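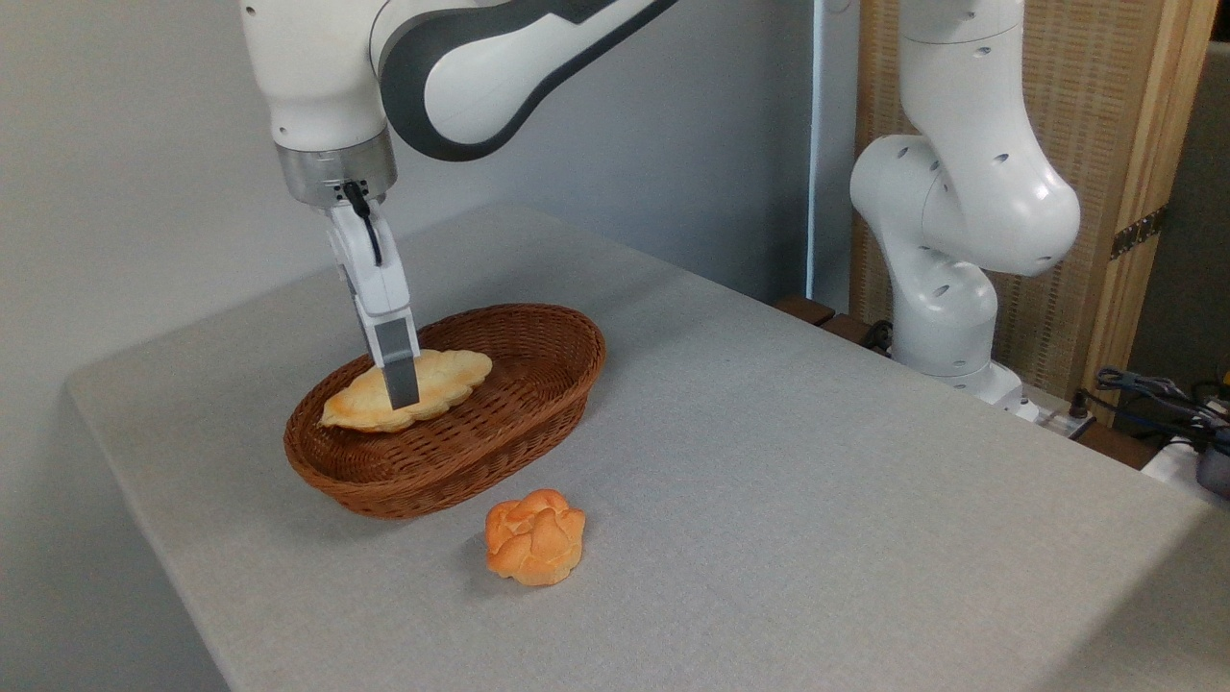
Figure 3. Bread task, gripper over the long loaf in the basket. The round roll is on the table in front of the basket.

4.2 Handling of bread with a wicker basket

The second group of chores concerns food that is sold without a package. We selected bread because it is a common thing in a home kitchen and in a small bakery shop, and because it is difficult to describe with one simple shape. Two pieces with different forms were used together with one oval basket. The long piece is flat and has a scalloped edge, while the small one is round and has a knotted surface. A person moves such pieces without thinking. For the machine, each of them asks for a different choice of grasp.

The chore has two directions. In the loading direction, the pieces begin on the table and must finish inside the basket. In the unloading direction, a piece begins inside the basket and must be put on the table. We counted a trial as complete only if the piece was released in the correct region and the basket was not turned over. A piece that was dropped from more than 9 cm was counted as failed, even when it fell in the correct place, as a shop could not accept this treatment of its goods.

In total we executed 239 trials of the bread task between May and 11/2/18. The operator could stop the arm at any time, and every stop was written in the log together with its cause. Of the trials, 27 were stopped by the operator. Most of these stops happened in the unloading direction, when the fingers came too near to the wall of the basket. The wall is woven and has no clean line in the depth data, so the planner, which we call Stostolance, often placed it lower than it really was.

The position of the grasp along the long piece also had a strong effect. When the fingers closed near the narrow end, the piece rotated during the lifting and touched the rim. When they closed near the middle, the rotation was small. We therefore added a rule which prefers the middle, but we did not tune this rule for each kind of bread.

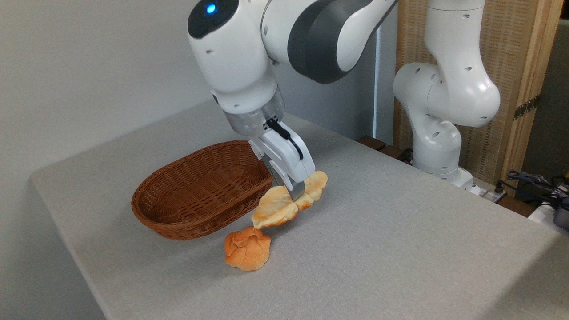
Figure 4. Bread task, one roll held in the gripper close to a second roll on the table. The basket is empty.

The case of Figure 4 is of special interest for us. Two pieces which nearly touch in the view of the camera can be joined by the segmentation into one object, and then the grasp is planned for a form that does not exist. Tedesco and Ortuño observed the same problem with fruit in the Zisberg study, and they solved it by moving the camera. In our cell the camera is fixed — we wanted to keep the cost near to what a small shop can pay — and so we could only take a second view after the arm was moved away.

The question if such a chore is ready for daily use has no single answer. The loading direction is, in our opinion, close to ready when the pieces are well separated. The unloading direction is not. It is also slow, and a shop worker who watched the tests at Clulemmont told us that she would fill the basket herself before the arm finished the first piece. We do not report the damage of the crust in this section. The method for measuring it is given in Section 5, together with the results for the cups and the folded towels.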